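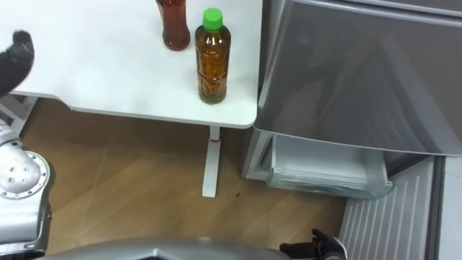
One traveler wrote to us that the ticket machine at Roswood had taken her card, printed a receipt and given no ticket, and she asked whether she must pay again on the train. She does not need to pay again. Please follow Section 4 in the order given, and keep the receipt until the end of the journey.

Section 4. Buying and collecting a ticket at the Vuorinen machine

Vuorinen machines stand at Dalevlow, Roswood and Kendard stations. All of them work in the same way, but the machine at Kendard does not accept coins.

1. Touch the screen one time. If the screen stays dark, wait a few seconds and touch it again.

2. Choose your language. The machine goes back to the first page if you touch nothing for 2 minutes.

3. Choose "New ticket" or "Collect ticket". For collecting you need the booking code, which has 11 characters. The letter O is never used in the code, so a round character is always a zero.

4. Choose the station where you will leave the train. Stations are listed by line and then by name.

5. Choose the number of passengers. Children must be entered separately, also when they travel free.

6. Check the date of travel. The machine always offers the present day first. Tickets for July and later months can be bought only after the new timetable is loaded.

7. Pay by card or coins. Leave the card in the reader until the words "Remove card" are shown.

8. Take the ticket and the receipt from the tray. They are printed separately, and the ticket comes second.

Note: If only the receipt is printed, press "Help" and enter the number at the bottom of the receipt. The machine will try the printing again. If this also fails, show the receipt to the train staff. It is valid as a ticket on the same day.

Caution: Do not pull the paper while it is moving. Torn paper stops the machine for all passengers.

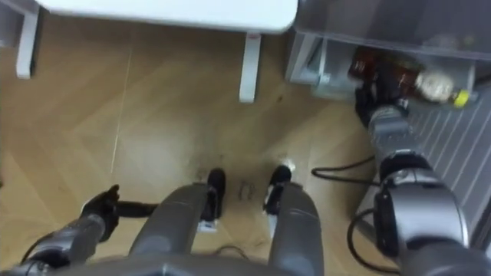 Tickets from the Vuorinen machine are printed on heat-sensitive paper, and they need some care on a longer trip. Keep the ticket flat and away from direct sun. Do not put it in the same pocket as your drinks. A bottle lying on its side, like the one with the yellow cap, can leak in a bag if the cap is not closed well, and wet paper cannot be read by the gate. If the gate rejects your ticket 2 times, do not try again. Press the call button and wait for an answer.

4.1 Refunds from the machine

A ticket can be returned at the same station where it was bought, up to about 2 hours before departure. Choose "Return ticket" and hold the printed code under the reader. Card payments go back to the same card. For coins the machine prints a voucher, and this must be exchanged at the counter in Dalevlow.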